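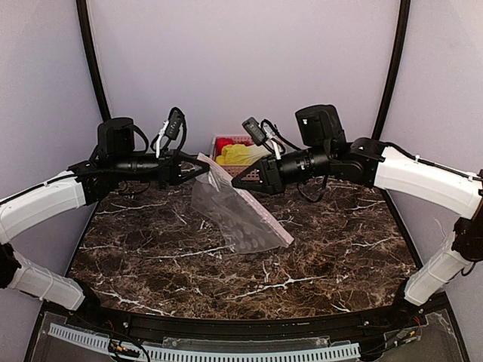
Fig. 1. A clear zip-top bag, held at the upper corner on the left.

Courses > Home Food Skills > Handouts > Freezing Fruit and Veg

Oct 6, 2022
By the course tutor, Lerico Community Kitchen

Week 2: Freezing what you grow

Last week was all jars and vinegar. This week we get on to the freezer, which I love, as it's the quickest way to keep a glut and you can start with a single handful of beans!

Why freezing works
Cold doesn't kill most of the things that spoil food. It slows them nearly to a stop, and it locks up the water they need. Enzymes in the plant carry on very slowly even in a good freezer, and that's why beans frozen raw can taste like hay by January. Hence blanching.

Blanching
Use a big pan, plenty of water and a proper rolling boil. Put in 100 g of veg at a time if your pan is small (the water should come back to the boil within a minute), then straight into iced water for as long as it was in the hot. Drain well, then pat dry with a clean tea towel. Peas need a minute or so, sliced runner beans 2 minutes, and thick carrot rounds want longer. Berries and rhubarb don't need blanching at all.

Crystals, big and small
My favourite bit! Water freezing slowly makes large, jagged crystals, and these tear the cell walls. When the fruit thaws the juice runs out and you have a puddle. Freeze it fast and the crystals stay small, so much more of the juice stays put. Spread the fruit in one layer on a cold tray, leave it until hard, then bag it. Don't load the whole crop in at once, as warm food brings up the temperature of everything near it.

Air and freezer burn
Those pale, dry patches are places where ice has gone straight off into the air without melting. Safe to eat, but tough and dull. Lay the bag flat, press from the bottom up towards the zip, and close the last bit when the air is out. Leave a little room for soups and purées, which swell. Label before you fill (ink won't take on a cold, damp bag) with the name and the month.

Varieties on the tasting table
Aline, the early strawberry: lovely flavour, goes soft, best kept for jam or sauce.
Kiss, the small dark raspberry: holds its shape very well.
Drirkeo, the flat bean: needs the full blanching time and then it's superb, bright green and still with some snap.

For next time
Freeze the same fruit two ways, one lot on a tray and one lot heaped in a bag. Thaw both in the fridge overnight, weigh the juice that runs out and bring your notes. Strawberries show it best, and sliced plums are nearly as good.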